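3.2 Collection of demonstrations

Demonstrations for the Nondeck assembly task were recorded by remote control. One operator guided both arms through each attempt, and 349 attempts were kept for training. Motors, circuit boards and wire harnesses were laid out in separate yellow trays, with the assembly area in a paper-lined steel tray between them (Figure 3). 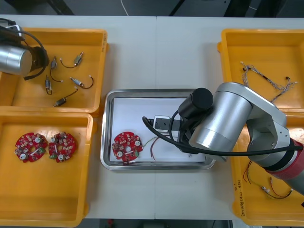

Why were the arms not guided by hand? Hand guiding requires one person per arm, and the two motions proved difficult to coordinate.

Figure 3. Work table with both arms over the trays.

A further 64 attempts were set aside for testing.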